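# How Do You Teach a Robot to Sew?

I spend my days showing a robot how to do stuff. Yep, that's my job! 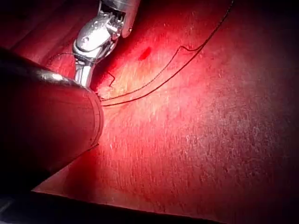
*Tiny metal jaws, black thread and a bright red surface.*

My robot is called Limby, and Limby is learning to stitch the way a surgeon does. No patients, don't worry - we're only practicing.

So how do I show a robot anything? I can't just tell it, "Pull the thread gently, please." It has no idea what gently means! I sit down at a desk and slip my fingers into two handles. When I pinch, the jaws pinch. When I turn my wrist, the metal wrist turns too. See the round, shiny pin on the silver one? That's a pivot, a bit like your own wrist joint, only a whole lot smaller.

This is called **teleoperation**, a long word for moving a robot by remote control. The whole time I'm driving, a computer saves every little move I make, plus what the cameras see. One try from start to finish is called a **demonstration**.

One demonstration isn't nearly enough. I did 40 on my first day and my thumbs were so sore! By April our team had 568. My friend Ming-te Shek is way smoother than me (he says it's all the piano lessons), but Limby needs to see both of us, wobbles and all. If I drop the thread and pick it up again, we keep that one, so Limby can learn how to fix a mistake.

Then the computer goes over all those tries and looks for patterns. Where do the jaws go when the thread is over here? When do they close?

**Try it at home!** Grab a shoelace and a friend. Your friend shuts their eyes and you guide their hands to tie a bow. Do it a few times, then let go and see how far they get.

- Yee-man Tsao, robot teacher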